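Foro del club de robótica Zollero – Proyectos de alumnos – Humanoide, turno de tarde

Tema: Ejercicio de "agacharse y recoger" con el humanoide: ¿mirada abajo o mirada al frente?

marchuk_f
Publicado el 2024-04-29

Hola a todos, abro hilo porque en el grupo de mensajes se pierde todo y luego me preguntáis lo mismo cuatro veces :)

Para los que no vinisteis: estamos con el ejercicio de recogida del suelo, el que hay que enseñar en junio en la muestra de Follard. La idea es que el robot se acerque al cajón, baje la mirada, localice la pieza y la coja con la izquierda. De momento sin andar solo, eso lo dejamos para cuando Jianguo tenga el equilibrio a su gusto (o sea, nunca, jaja).

Lo que me tiene frito es la cabeza. Si la inclino mucho veo fenomenal los pies y la mano, pero me quedo sin contexto de la sala. Y si la subo, la mano desaparece justo cuando más falta me hace. Os dejo lo que ve con la inclinación que venía en la configuración de Jianguo:
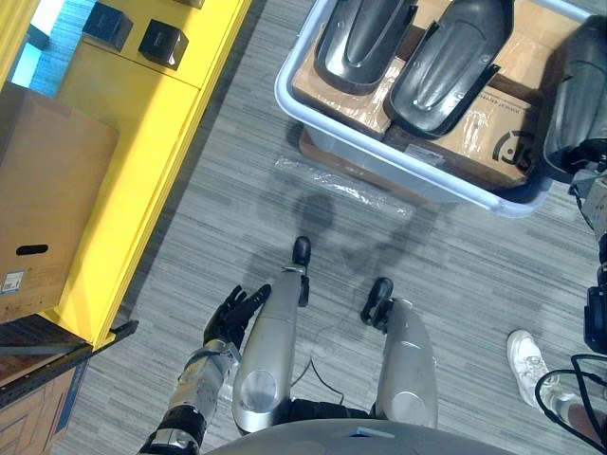 Mi problema es el detector, que lo entrenamos con 3.000 recortes de piezas sobre la mesa blanca y aquí el fondo es otra historia. Las carcasas negras de encima de los cartones son justo lo que quiero que encuentre, y están pegadas unas a otras y con forma parecida, así que sospecho que me las va a juntar en una sola. Y luego está la sombra del propio robot sobre la moqueta, con cabeza y hombros y todo, que para un modelo entrenado en mesa es un objeto oscuro más. ¿Alguien ha peleado con esto antes? ¿Reentreno o toco la inclinación?

Fedir

tuercasuelta
Respuesta

Reentrena, sin dudarlo. El año pasado en el equipo del brazo pequeño nos pasó lo mismo con la sombra y estuvimos dos semanas moviendo lámparas como tontos. Al final metimos 1.209 imágenes nuevas hechas en el suelo, con luz mala a propósito, y se acabó el drama.

Eso sí, apunta también ejemplos sin ninguna pieza. Nosotros no lo hicimos al principio y el modelo veía piezas hasta en los zapatos.

jianguo.li
Respuesta

Fedir, lo de "nunca" lo he leído :P

No estoy de acuerdo con reentrenar todavía. La inclinación que tienes es la que puse yo para calibrar los tobillos, por eso salen los dos pies enteros. Para recoger no te hacen falta los pies para nada. Sube la cabeza un poco, gana cajón y pierde moqueta, y ya te has quitado la mayor parte de la sombra gratis. Luego, si sigue fallando, hablamos de datos.

Otra cosa: el plástico transparente arrugado que hay en el suelo delante del cajón. Para la cámara de profundidad el plástico es veneno, te salen agujeros y puntos volando. Antes de echarle la culpa al detector yo quitaría eso y repetiría.

marchuk_f
Respuesta

Vale, lo del plástico me lo apunto, tienes toda la razón. Pero lo de los pies no lo veo. Si el robot está agachado y con la mano abierta delante del pie izquierdo, yo quiero saber dónde está ese pie, que como le dé un manotazo a la pantorrilla luego la factura me la pasáis a mí.

jianguo.li
Respuesta

Para eso están los encoders, hombre. La posición del pie la sabes por cinemática, no hace falta mirarlo.

nerea_pid
Respuesta

Perdonad que me meta, soy del turno de mañana. Lo de la cinemática está muy bien cuando el cero está bien puesto, y en la izquierda nuestra el cero de la muñeca baila desde que se cambió el soporte. Yo me fío más de lo que veo. Con Fedir en esto.

Y una petición: ¡los cables! Hay uno negro que le pasa haciendo un bucle por entre las piernas. Si algún día le dais un paso, aunque sea uno pequeñito, se lo lleva por delante. En la mañana los fijamos con velcro al torso y bajan por detrás, os puedo enseñar cómo.

tuercasuelta
Respuesta

+1 al velcro. En la Copa Lammers vi caer uno más grande que el nuestro por un cable, y el ruido no se me olvida.

jianguo.li
Respuesta

Lo del cable sí, eso lo arreglo yo el próximo día. Lo del cero de la muñeca no lo sabía, Nerea, ¿está escrito en algún sitio? Porque si baila de verdad retiro la mitad de lo que he dicho.

nerea_pid
Respuesta

Está en el cuaderno de la mañana, el de papel. Ya, ya lo sé. Lo paso a la wiki esta semana.

marchuk_f
Respuesta

Bueno, pues os cuento, que he probado las dos cosas. Primero subí la cabeza y quité el plástico: la nube de puntos mucho más limpia, punto para Jianguo. Pero las carcasas me las seguía juntando – dos piezas, una sola caja enorme – y la mano se me salía por abajo en el último tramo.

Así que ahora hago las dos: cabeza alta para buscar, y cuando ya tiene el objetivo la baja para el agarre. Cambiar de una a otra tarda un pelín, pero para la muestra nos vale. Y para lo de separar piezas voy a reentrenar igualmente. Con Erkus (nuestro script de etiquetado, para los nuevos) llevo ya 1.562 recortes en el suelo y quiero llegar a 4.000 antes de junio. Si alguien tiene una tarde libre y ganas de dibujar rectángulos, que me escriba, pongo las galletas.

tuercasuelta
Respuesta

¿De chocolate?

marchuk_f
Respuesta

De las que haya en la máquina.

jianguo.li
Respuesta

Yo me apunto un rato a etiquetar, pero sigo pensando que con la cabeza fija y el cero bien puesto sobraba todo esto. Cuando Nerea suba lo de la muñeca lo recalibro y hacemos la prueba en serio, las dos versiones con las mismas piezas y el mismo sitio. Fedir, guárdame tu configuración de antes, no la machaques.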